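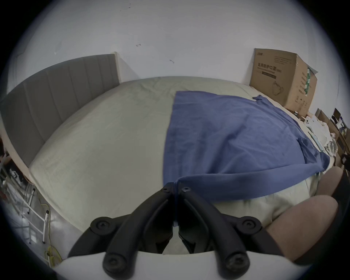
Part-time Customer Support Writer (from home, parents welcome)

Company: Cisusero
Place: remote, any US time zone
Hours: 20 per week, in blocks you choose
Posted: 8/3/23

Cisusero is a small company that makes scheduling tools for dental and eye clinics. Our customers are mostly front desk staff. They write to us when an appointment has moved to the wrong day, when a reminder was sent two times, or when they cannot find a button. We are looking for two persons who will answer these messages by email, in clear and kind English.

We do not have an office. Most of our team have children at home, and the work is organized with this in mind. There is no phone line, so it is not a problem if a baby cries or a dog barks during your shift. You will not be asked to keep your camera on in meetings, and we have only one meeting per week. It is recorded for those who cannot come.

How the hours work

You choose your blocks on the Clullow board by the end of each month for the next month. The shortest block is two hours. Many of our colleagues take one block in the early morning and another after the children's bedtime. If a child is sick, you write one line on the board and another writer takes your messages. You can make up the hours later in the same month or leave them unpaid, as you prefer.

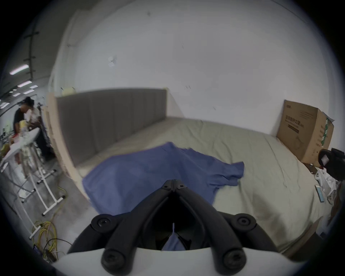

What you will do

Answer up to 8 customer messages per hour, after the training period.
Mark messages which need a technician and pass them to the Maksymiv team, who take care of the calendar software.
Correct our help pages when you see that a page is old or difficult to understand.
Write a short note at the end of each block, so that the next person knows what is still open.

What we ask from you

You write well in English. It does not need to be your first language (for several of us it is not).
You can work without interruption for most of a two-hour block. We know that small children do not respect a calendar, but please think before you apply if you have somebody or some arrangement to help you in these hours.
You have a stable internet connection and a computer of your own. A phone or tablet is not enough for our system.
Experience in a clinic or in customer support is welcome and not required.

Pay and training

The pay is $805 every two weeks for the full 20 hours per week. Training is paid at the same rate and takes three weeks, also in blocks. After training you receive $500 one time, for a chair, a desk, a headset or what you need at home. You do not have to show us receipts.

Our partner Clivau gives a reduced price for drop-in childcare in some cities. We will send you the list with the contract, please ask us before if this is important for your decision.

How to apply

Please send us a letter of one page at most, and your answer to this message from a customer: "I changed the doctor's vacation and now all of August is gray. Did I delete the patients?" We do not need a photo or a formal resume. Write also which hours of the day are usually possible for you.

Applications go through the form on the Cisusero jobs page. We read all of them and we reply to everybody, also when the answer is no.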